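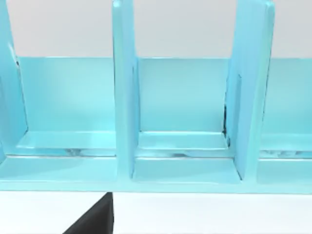
Issue 61, page 39

How to run a bric-a-brac stall at a charity fair

So you put your hand up at the Evden Community Hall meeting, and now you have a stall. Congratulations. Start collecting in April and stop a week before the fair, or your hallway will never recover.

1. Sort as things arrive. Three piles: sell, wash then sell, and thank the donor warmly and take it to the tip. Jigsaws go in the third pile unless someone has put them together.

2. Price in whole dollars. Last year the Trindider Hospice stall marked everything at $2.95 and spent the morning hunting for five-cent pieces. Use coloured dots, one colour per price, and tape the key to the table.

3. Bring a float of $300, mostly in coins and fives. The first customer will buy an egg cup with a fifty.

4. Put books spine up and china at the back. Toddlers have reach.

5. Halve your prices at two o'clock. Dealers know this and will hover from half past one. Let them.

6. Count the takings with someone else watching, write the total down, and both sign it. The Drekent fair cleared $2,000 this way without a single argument, apart from the one over parking.

Leftovers go to the Amrani op shop, which shuts at four.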